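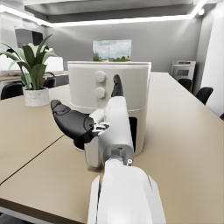
The trial license for Mutden ran until midnight on Friday, and Lavanya Ramasamy had reached run 388 before she read the terms.

Mutden sold rehearsal. A customer named a room, an appliance and a chore, and the service returned a simulated arm that attempted the chore until the customer stopped paying. Her chore was lunch: open the air fryer, deal with the basket, hand over a wrap. The base package allowed 1838 runs. Contact modeling on the drawer was billed separately.

She logged each run in the same format. Grip, acceptable. Approach angle, shallow. Knobs, not touched.

"Does it get the food to anyone?" Sorcha Nisbet asked from the next desk.

"There isn't anyone in the room. I could add a person for a fee."
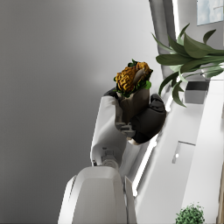
Sorcha pulled her chair over. She had reviewed the competing kit from Jundis in February of the year before and still disliked its manual.

"It's holding the wrap by the paper," she said. "Is the paper soft?"

"The paper has a stiffness value. I set it to 2."

"Two what?"

Lavanya checked the documentation. The unit was not given. She wrote this down under Defects, then moved it to Questions for Vendor – the vendor, a man named Brunetti, answered questions faster than defects.

His reply came before the next batch had loaded. The unit was relative. Relative to what would be covered in the paid tier.

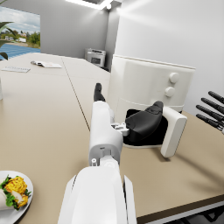
By run 1015 she had stopped watching the arm and was looking out of the window in the simulated room, at the trees and the small white buildings beyond. She tried to move the viewpoint outside. A dialog box informed her that exterior access required a site license.

"How much?" said Sorcha.

Lavanya opened the price list and scrolled down to E.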